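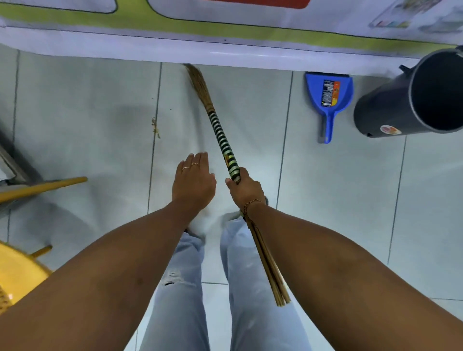
Is a worker co-op worth it if the rent still goes to a landlord?

Posted in Co-ops and Mutual Aid

Our reading group in Dunmore has been talking since February about turning our bookstore and meeting room into a worker co-op. Everyone is very excited. I'm less sure. We'd own the business on paper, but the lease, the supplier and the bank loan all stay where they are. A flyer from the Rilari network says co-ops "step outside the market." Do they? I've asked at 2 meetings and gotten a lot of nodding. Has anybody done this and can say what changed?

corkstead_reader

We converted a shop in Corkstead with 32 members, so take this as one case. You don't step outside anything. You still compete on price, and you can vote yourselves a pay cut, which we did in the first year. What changed was who sees the books and who sets the hours. I think that's worth having, but I wouldn't call it the end of capitalism, and I'd be careful with any flyer that does.

Ask Rilari how many of their groups are still trading after three years. We asked and got a pamphlet. Also settle the dull jobs in writing before you sign. Ours rotate — cleaning, deposits, the late shift — and the rota has caused more arguments than the bylaws.

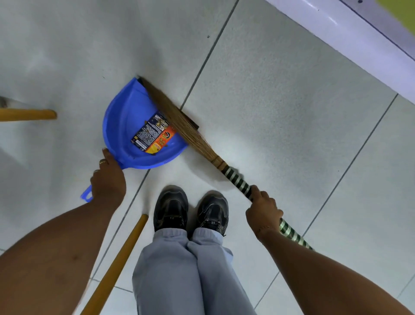
Dustpan and grass broom, tiled floor.

manard_left

Just do it, you can't wait for perfect conditions. Read the Manard pamphlet, it covers all this.

dunmore_tenant

I've read the Manard pamphlet. It has 123 pages and the word "rent" shows up in one footnote, so I don't see how it covers all this.

To the original post: your landlord is the real question. If the lease can be raised every year, whatever the members save could end up with him. Look at whether a land trust or a long fixed lease is possible first. I'm in favor of co-ops in general, but I've watched over two groups' worth of savings go into a building they didn't own. Get the lease terms on paper, then bring them to the meeting and see who still nods.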